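Household Textiles, Unit 6
Handout: Folding pants with an elastic waist

Course leader: Thaddeus Blackwood
Plellwood Evening School, room 184

Please read this handout before the practical class. We will work in pairs, and each pair receives one pile of clothes from the Karkis box.

1. Why the elastic waist is more difficult

Pants with a flat waistband have a straight upper edge, and you can fold from this edge. An elastic waist has no straight edge. It pulls the cloth together, so the waist is narrower than the hips, and the front and the back layer do not always lie exactly one on the other. Many students try to stretch the waist until it is flat. It goes back as soon as you take the hand away.

2. Preparing the surface

Use a bed or a table which is wider than the pants are long. A plain sheet in a light color is good, for you can see the outline of the garment well. Close the fly if it opens. Put the cords inside the waist.

3. Laying out

Hold the waist at both sides and shake one time. Lay the pants down and pull gently at the leg ends, never at the elastic. Then look for the stitched lines, which help you more than the print does. On denim the double stitching of the pocket and the curved line of the fly show you where the front is. Smooth from the waist seam toward the legs. Leave the gathers as they are.
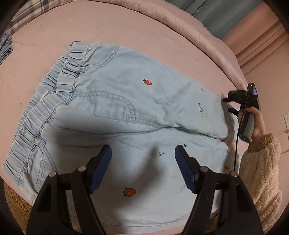

4. Folding

a) Lay one leg over the other, so that the leg ends meet.
b) Push the pointed part of the seat inward, to get a straight side.
c) Fold the leg ends up to just under the elastic.
d) Fold one more time. The waist stays on the outside.

5. For the next class

Bring one pair of pants with elastic waist and one pair without. Write down which steps you had to change for the second pair. Maximum 300 words, please.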